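Lettre d'information du centre d'activités Greden — août 2020

Armoires de rangement : fin de l'inventaire et nouvelles règles d'attribution

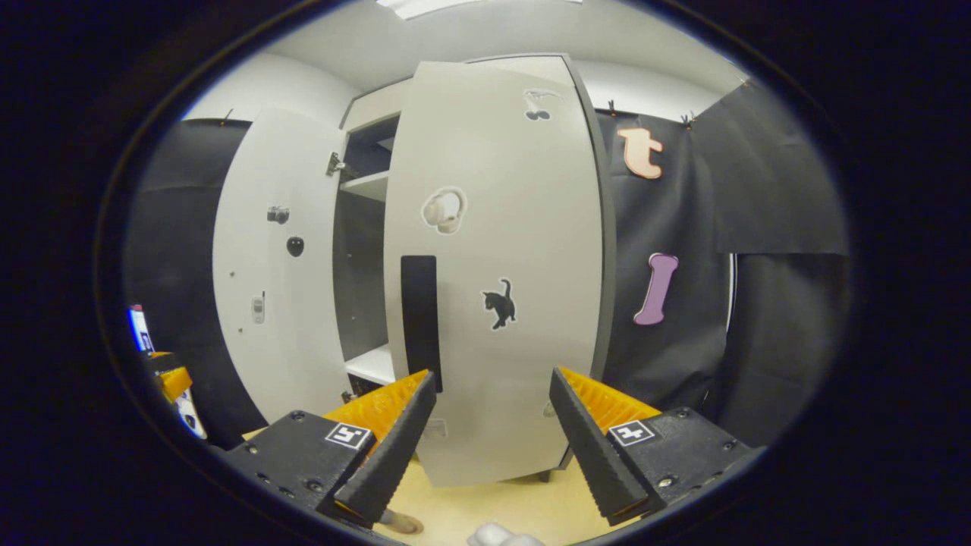 Plusieurs adhérents ont fait valoir, dans les réponses adressées au secrétariat, que les autocollants posés sur les portes rendaient davantage de services que les étiquettes imprimées et qu'il serait regrettable de les retirer à l'occasion de la remise en ordre. La direction a pris acte de cette remarque. Les autocollants seront conservés sur l'ensemble du mobilier, y compris sur l'armoire blanche à deux portes où figurent notamment des cerises, un casque audio et un chat noir.

L'opération engagée au mois de mai portait sur les 12 armoires réparties entre la salle Wan, la salle Flimosis et le couloir du rez-de-chaussée. Elle avait pour objet de restituer à chaque activité un espace de rangement identifié, après plusieurs années durant lesquelles le matériel avait été déposé là où il restait de la place. Au total, 233 articles ont été portés au registre, qui peut être consulté à l'accueil aux heures d'ouverture habituelles.

Les objets sans propriétaire connu ont été réunis dans la réserve. Il s'agit pour l'essentiel de fournitures de papeterie, de rallonges électriques, de jeux de société incomplets et de vaisselle. Les adhérents qui penseraient y reconnaître un bien personnel sont invités à se manifester auprès du secrétariat. Passé la rentrée, les objets en bon état seront remis à l'association Taretard, qui a donné son accord de principe — les autres seront déposés en déchèterie.

Attribution des espaces

Chaque atelier régulier disposera désormais d'une armoire ou, pour les groupes les plus restreints, d'une étagère. L'attribution est valable pour la durée de la saison et fait l'objet d'une fiche signée par le responsable de l'activité. Quatre armoires demeurent sans affectation. Deux d'entre elles seront réservées aux intervenants extérieurs, qui ne pouvaient jusqu'à présent laisser aucun matériel sur place entre deux séances. Les demandes concernant les deux autres seront examinées dans l'ordre de leur réception.

Les ateliers de photographie et d'initiation à l'informatique, qui partageaient un même meuble, ont demandé à être séparés. Cette demande est acceptée. Le matériel de prise de vue restera en salle Wan, tandis que les claviers, souris et câbles rejoindront la salle Flimosis. Les chargeurs devront porter le nom de l'atelier auquel ils appartiennent, faute de quoi ils seront considérés comme étant à disposition de tous.

Usage courant

Il est rappelé que les articles lourds se rangent sur l'étagère basse. L'étagère haute est destinée aux boîtes légères, aux dossiers et aux textiles. Rien ne doit être posé sur le dessus des meubles ni au sol devant les portes, qui doivent pouvoir s'ouvrir entièrement. Les produits d'entretien, les solvants et les denrées alimentaires ne sont pas admis dans les armoires des salles. Un placard distinct leur est affecté près de l'office.

Les portes seront refermées à la fin de chaque séance. Une charnière desserrée, une poignée qui prend du jeu ou une étagère mal calée doivent être signalées sur le cahier de l'accueil, avec le numéro du meuble et la nature du défaut. Les usagers sont priés de ne pas procéder eux-mêmes aux réparations : deux étagères ont dû être remplacées au printemps à la suite de perçages mal placés.

S'agissant des autocollants, la règle retenue est simple. Ceux qui sont en place restent en place. Tout nouvel ajout devra être limité à un motif de petite taille par atelier, posé sur la face extérieure de la porte et décollable sans laisser de trace. Les motifs déjà utilisés par un autre groupe sont à éviter afin de prévenir les confusions. Le secrétariat tient à jour la liste des correspondances entre motifs et activités, laquelle sera affichée à l'entrée de chaque salle.

Clés et accès

Les armoires fermant à clé sont peu nombreuses et seront attribuées en priorité aux activités utilisant du matériel de valeur. Un double de chaque clé est conservé au secrétariat. Toute perte doit être déclarée sans délai, le remplacement de la serrure étant à la charge de l'atelier concerné.

Les fiches d'attribution sont à retirer à l'accueil et à y déposer complétées avant la reprise des activités. Les responsables qui souhaitent vérifier les dimensions d'un meuble avant de formuler leur demande peuvent prendre rendez-vous auprès du secrétariat.

La direction du centre Greden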